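Bastar Open Metal Bin, Grey
Estgate Workshop Supplies

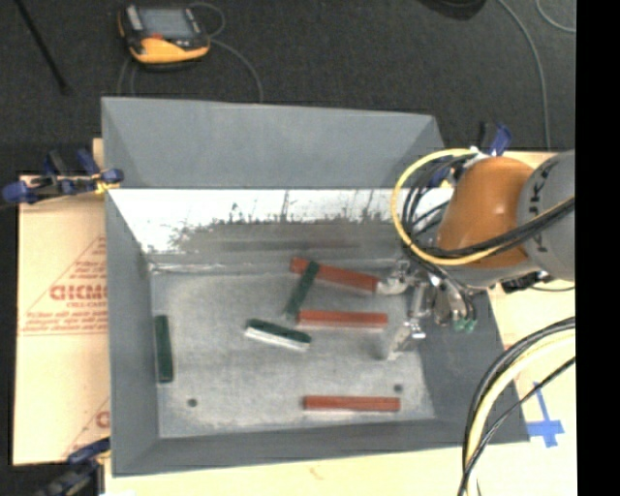
Grey metal bin with flared sides, shown with wear on the rear wall.

The Bastar is our open bin for small and heavy parts. We sell it to repair shops, farms and schools, and also to people who have a big garage and too many bolts. It has no lid and no wheels. You put it on a bench or on a strong shelf and you fill it.

The sides are flared, so your hand goes in and out without scraping on the edge. Many customers ask us if the grey colour will stay nice. The answer is no, not if you keep metal parts in it. Scratches and scuffs will come in the first weeks and they do not change how the bin works. If you want to keep it smooth, put a rubber mat inside. The Obeidat mat can be cut with ordinary scissors and is sold separately.

Sizes and ordering
Bastar 9: for screws, washers and small fittings. Weight when empty 9 kg.
Bastar 122: holds 122 litres. This is the one most workshops take.
Bastar 136: holds 136 litres, same width as the 122 but deeper. Please measure your shelf before you order it.

We keep the 122 in stock at all times. The 136 is made to order and the next batch is ready in June.

Care
Brush out the dust and filings when the bin is empty. For oil, use warm water with a little dish soap and dry it well with a cloth. Please do not use chlorine cleaner. Where the paint is gone you can touch it up with Butent grey metal paint, two thin coats, and leave it overnight before you put anything back.

Please do not use the bin for food or for drinking water for animals. We have been asked this more than once.

Delivery
We deliver to your door or to the nearest depot. The two large sizes come on a pallet, so somebody must be at home to receive it. Orders over 1000 dollars go free of charge. For returns, write to us before you send anything, and keep the cardboard corners, as we cannot accept a bin that was damaged on the way back.

Page updated 8 Sep 2024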